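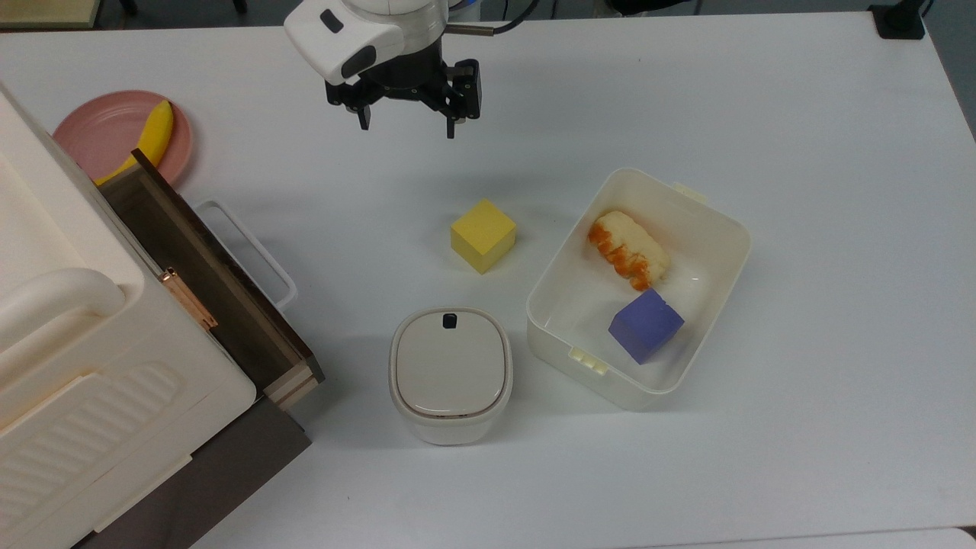 7月8日，星期三，我跟着学校的参观团去了Herkville，看Istum学生机器人社的开放日。社团在技术楼二层，门口贴着一张手写的时间表，上午两场，下午一场。我们赶上的是上午第二场。

接待我们的是指导老师Gisela Quezada。她先讲了社团的来历：最早是一门选修课，课上做循线小车，后来学生不愿意学期一结束就散，就改成了社团。现在每周活动两次，周三下午做硬件，周六上午写程序。设备一部分由学校购置，另一部分从Aravena的旧货市场买来，自己修好再用。

今年的课题叫Grurnia，内容是桌面整理：让机械臂把散放的东西收进容器，或者放进抽屉。选的东西都很普通，有泡沫方块、香蕉、面包、带盖的小罐，还有粉色的塑料盘子。Quezada老师说，头一个学期学生只抓方块，抓得很顺，一换成别的形状就出问题，所以这学期把方块的比例压了下来。

负责程序的是二年级的Kwok-wai Lui。他给我们看了记录表，从去年11月到现在，他们一共录了3529次操作，其中1969次判为可用。我问剩下的为什么不要，他说原因很杂，有的是操作的人中途停手，有的是物品掉到桌子外面，还有一批是相机时间没对上，整批作废。判定由两个人分别看，意见不一样就放到周六一起看。这个办法比较慢，不过他们试过一个人判，标准会越来越松。

Yamila Herrera负责夹爪。两指平行夹爪对方块最合适，夹有弧度的东西容易打滑，小罐的盖子又光又圆，也不好下手。她试过几种贴在指面上的材料，目前用的是硅胶片，大概两个星期要换一次。她也想过改成三指，后来算了重量和走线，暂时放下了。有家长问夹力怎么定，她翻出本子给大家看，每样东西一行，数值是一点一点试出来的，改过的地方用铅笔划掉，旁边写日期。

抽屉是这次讲得最多的部分。Ximena Núñez说，拉开抽屉比放东西进去难，手指要先伸到把手后面，角度稍偏就会顶在面板上，把柜子往后推。他们在柜子底下垫了防滑垫，情况好了一些。另外，抽屉没有完全拉开的时候，会挡住后面的一部分桌面，头部相机看不全，程序有时会把露出一截的东西当成另一样。这个问题还没有解决，她说打算在侧面再加一台相机，预算要等下学期。

演示之后有提问时间。同行的Amancay Paredes在中学教物理，她问没有编程基础的学生能不能参加。回答是可以，新成员第一个月不写程序，先学摆放物品、填表和急停按钮的用法，满50次合格记录之后再分组。急停这一项要单独考，不过就不能进操作区。

隔壁房间放着往年的东西，有最早那几辆循线小车，还有一只用舵机拼的手，关节已经松了。墙上钉着比赛的号码牌和几张合影。我们在那里待了十来分钟，有两个小孩一直围着小车转，后来社员给其中一辆装上电池，让他们在走廊里跑了几圈。

几点参观方面的情况，供以后去的人参考。房间不大，一场人多了后排看不清，最好提前登记早一点的场次。操作区外有黄线，小孩需要大人带着。楼里的电梯那天停用，从东侧楼梯上去最近。材料费由社团自己筹，门口有捐款箱，我们团凑了2000比索。

下一次开放日定在11月，具体哪一天还没有公布，届时会贴在技术楼一层的公告栏上。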